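## 3. Where the litter bins went

I'll admit I came to this study with a grudge. Our office in Dranmont had one bin for 15 desks, and I walked past it all day long. So when Wyn Lewis asked if I'd help look at how bin placement changes what people throw away at work, I said yes before she'd finished the question.
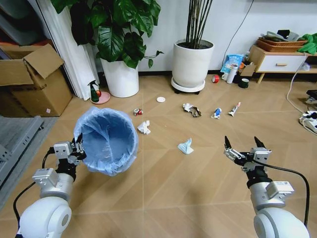
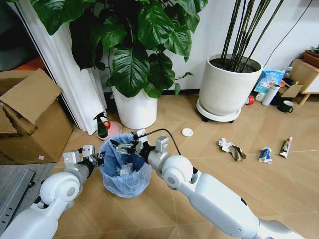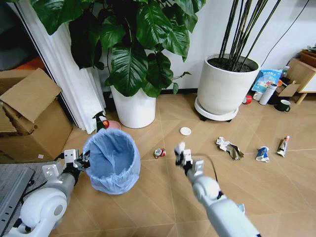
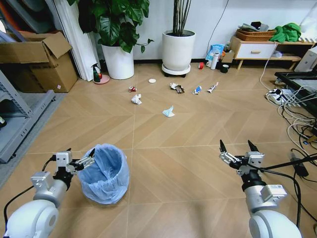 Figure 1. Small floor bins with blue liners.

We sent a survey to 400 office workers in January and got 273 back – a lot better than I'd feared! Most people told us they'd walk to a bin if they could see it from their chair. If they couldn't, things piled up on the desk until home time (I do this too, with tea bags).

Trilok Rawat thought the type of bin would matter more than the distance. In our answers it didn't, at least in the open-plan rooms. The small private offices were messier to read, and I wouldn't lean on them much. People there often shared a hallway bin with the next team, and our question four was badly worded for that – my fault. We come back to the hallway bins in Section 5.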